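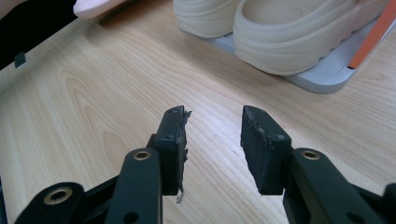
# The Second Oboe

Siiri Kallio had played second oboe in the Jokside Philharmonic for so long that the first oboe had changed 3 times beside her, and each new one had asked her, in the first week, whether she minded. She always said no, and it was true on most days. Second oboe is a job for a person who likes to listen. You sit just under somebody else's tune and hold it up a little, like a hand under an elbow on an icy street, and if you do it well the critic from the paper writes that the first oboe was in wonderful voice.

That November they were doing the Oosthuizen symphony, the big one, which runs to 143 pages in the full score and asks for two harps, a wind machine and more patience than most audiences bring with them. The hall in Jokside seats 2,043 when they open the upper balcony, and they hadn't opened the upper balcony in years. The manager had begged for something with a piano concerto in it. The conductor, a small, stubborn man by the name of Plorari who conducted in brown shoes, had said that he would do the Oosthuizen or go home and tend his pears, and so they were doing the Oosthuizen.

Siiri had played it once before, at twenty-four, in a student orchestra in a church hall with a leaking roof. She remembered very little of the music itself, only that in the slow movement there was a place where everything stopped except the two oboes, and that for 11 bars the second had the tune. It went up where you expected it to come down, and then it waited, and the first oboe answered from underneath as though the two of them had traded coats. She had played it badly. She had been thinking about her reed, and about a boy named Kamum in the violas, and by the time she thought about the music it had moved along to the horns.

She hadn't told anybody about those bars, though of course anybody could find them by opening the part. All through rehearsals she played them plainly, in tune and in time, and Plorari went by them without a word. He had plenty to say to everyone else. He stopped the basses so often that they began putting down their bows before he raised his hand.

On the last afternoon, when the players were packing up and the harpist was looking for her glasses, he came and stood by Siiri's chair.

"You are being polite to it," he said.

She said she was sorry, she hadn't meant to be.

"No, no, it's very nice. My mother was polite also." He looked at her music for a while, with his head tipped over like a man reading the spine of a book. "I only wonder who it's for," he said, and then he patted the stand twice and went off to find his coat, and left her to carry that home on the streetcar along with her groceries.

She didn't sleep especially well. In the morning she made a reed, threw it away, and went back to an old one that she had been saving without quite knowing what for. It was a little dark and a little slow to speak, and it had the kind of sound her teacher used to call a kitchen sound - warm, with somebody moving around in it.

They opened the upper balcony. It had started with the music students, who had told one another, and then the students' parents had come, and by seven o'clock there was a line down the steps and past the bakery, and the manager was walking up and down beside it in his shirtsleeves as if he had thought of the whole thing himself. Siiri could see people leaning on the brass rail up there in their winter coats. The first movement was loud and went by in a blur. The scherzo nearly came apart at the corner where it always nearly came apart, and the timpani pulled it back.

Then the slow movement, and the strings thinning out desk by desk, and Plorari put down his stick and simply looked at her.

She thought of the church hall, and of the bucket under the leak. She thought, for a moment, of Kamum, who had married a dentist and by all accounts was very happy. Then the tune was there, going up, and she went up with it, and when it came time to wait she waited a good deal longer than she ever had in rehearsal, long enough that she felt the first oboe breathe in beside her and hold it. The whole hall seemed to be holding it too. And he came in underneath her, softly, holding her up, and she knew just what he was doing with his breath and his jaw because she had done it for him so many nights running.

After the concert there was soup in the green room. The first oboe sat down next to her with his bowl and ate most of it before he spoke.

"It's hard, down there," he said.

"You were a bit sharp at the end," said Siiri, and she passed him the bread.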